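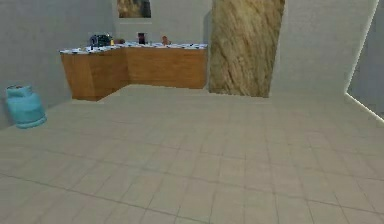

A computer-rendered room with a tiled floor and plain grey walls.

Wokden roll-out practice mat, reviewed after a year of judo at home

I have been meaning to write this since last August, when the mat first arrived and my husband had to help me get it up the stairs. A few people from the club have asked me about it since then, and I keep giving them a different half of the story in the car park, so I thought I would put it all down in one place.

First, a little about me, so you can judge whether my needs are anything like yours. I came to judo late, at 44, after my daughter gave it up and I found I missed sitting in the hall listening to everyone land. Henrike Kasten, who runs our beginners' evening, told me to stop watching and borrow a jacket, and I have been going ever since. I am a green belt and a cautious one. What I wanted at home was somewhere to do breakfalls, shrimping and a bit of groundwork with my daughter when she can be talked into it.

The mat is the bigger of the two that Wokden make for home use and it cost me 171 pounds with delivery. It comes rolled up in a long cardboard tube of a parcel with two straps round it (keep the straps, you will want them). The smell when I opened it was strong, I must say, rather like a new shower curtain, and I left it in the spare room with the window open for the best part of a week before I wanted my face anywhere near it. The smell has gone now.

Rolled out, it took two days to lie properly flat. One corner was stubborn and I put the dictionary on it, and then the other dictionary. Since then it has behaved itself beautifully. The top has that slightly rough straw pattern you get on proper tatami and my feet grip it well, even when I am warm and a bit damp. I did get a scuffed elbow in the first month, but I am told that is as much my technique as the mat!

Now the padding. For side and back breakfalls from a squat it is lovely, and I do 20 on each side most mornings before breakfast with no complaints from my hips. From standing I am less keen. You can feel the floorboards through it if you come down with any weight, and I would not let anyone throw me on it. Philomena Moynihan, who trains with me and is a good deal braver, tried a few rolling falls over a stool and said it was fine — but she says that about everything, including the time she cracked a rib.

I did look at the Fullgate jigsaw tiles before I bought this. They are cheaper and you can carry them one at a time, and Ottmar Kleinschmidt swears by his. I tried them at his house and found the joins crept apart whenever I pushed off with my toes, so I spent half the evening kicking them back together. If you have a room with walls on all four sides to hold them in, you may get on better than I did.

Cleaning is easy enough. Warm water, a drop of washing-up liquid, a soft cloth, and then a dry towel over it. Don't roll it up damp. I did once, before we went to my sister's, and it took a good deal of scrubbing to put right.

My only real grumble is the underside, which slides on polished boards. I bought a roll of rug grip from the market and that cured it, though at this price I think Wokden might have thought of it themselves. I wrote to tell them so and had a very nice reply from a lady called Roswitha Hollmann, who said she would pass it on.

Four stars from me. I would buy it again, and I would open the window sooner.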